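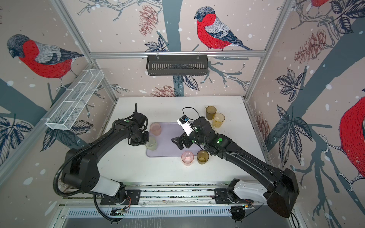 Switchboard upgrade quote for a small rental, does this look right?

Posted by mallee_dweatherboard in Electrical and Lighting

We have a two-bedroom weatherboard house in Prekbridge that has been let for the past six years. The board is in the meter box on the front verandah and still has ceramic fuses, apart from a single plug-in breaker on the power circuit that a previous owner must have put in. There is one safety switch, and the last electrician told us it only covers the power points. Nothing on the lights or the stove.

The property manager asked for an electrical safety check in March and the report came back with the board marked for replacement. It also said the backing panel is an old black type that may contain asbestos and should be treated as if it does until tested.

I now have two quotes and they are hard to compare.

Quote one is $2,733 including GST. It covers a new enclosure, combined breaker and safety switch on each circuit, removal of the old panel, labelling and the certificate. The main earth is to be checked and upgraded "if required", with no price given.

Quote two is $3,674 including GST. Same number of circuits, but it lists a new main earth and stake, surge protection, a separate circuit for the split system and a new smoke alarm in the hallway. Panel removal is a separate line at $650, and I can't tell whether that is inside the total or on top of it.

Both say the power will be off for most of a day. Is the first one too cheap, or is the second padded? And do I have to do the surge protection? The tenant works from home, so I would also like to know how much notice is normal for the power being off.

Veronika Holzer
Member, Electrical and Lighting

Neither price stands out as wrong to me for an older house with a suspect panel. You are looking at two different jobs, so the totals won't tell you much until you line them up.

Go back to the first contractor and ask for a fixed price on the main earth. On a house that age there is a fair chance the existing earth is undersized or clamped to a water pipe that has since been partly replaced in plastic. If it needs doing, you want the figure in writing before the old board comes off the wall. Once it is off you are not in much of a position to haggle.

Ask the second contractor whether the panel removal is included in the total. Then ask them to price the surge protection, the split system circuit and the smoke alarm as separate items. You may find the two are fairly close once those come out.

Surge protection is optional in most cases. I have it at home and would put it in while the board is open, but it is your call. The split system circuit depends on how it is wired now. If it has been tacked onto the power circuit, I would fix that at the same time. Smoke alarms in a rental are another matter, and the rules differ by state, so check with your property manager what type you need and who has to test them.

A few other things to get in writing:

Who disposes of the old panel, and whether you get a copy of the tip receipt.

Whether the service fuse has to be pulled by the distributor or the contractor is authorised to do it. This affects the booking date more than anything else.

What happens if a circuit trips its new safety switch as soon as it is turned on. It is common with old wiring and old stoves. Ask for the hourly rate for fault finding, and whether the first hour is included.

Whether there is spare room in the new enclosure. Ask for at least four spare spaces. A bigger box costs very little more now and a lot more later.

On notice, look at your lease and your state's tenancy rules for the minimum, then give more than that if you can. Ours had a week and it still caused some grumbling over the freezer. If the tenant works from home, tell them the internet will be off as well.

Make sure the certificate is issued in your name for that address, and check the licence number against the public register. It takes two minutes.

Stoven42

Had mine done last year, three bed brick, paid a bit more than your first quote and no asbestos. So it's not a rip off. The stove tripped the new switch straight away and it was the element. Cost me another callout so listen to what she said about fault finding.

kao_and_sons_shed

Get a third quote. I used a bloke out Skollent way and he knocked a fair bit off for cash but I never got the certificate off him and had to chase it when we sold, so maybe don't do that part. Also take a photo of the old board before they start, it helps when you're working out which circuit does the outside light. Ours was on with the hot water for some reason.

Reply from mallee_dweatherboard

Thanks all. The $650 was on top. Have asked both for itemised prices and the first one has already come back with a figure for the earth. Will go with them if the licence checks out.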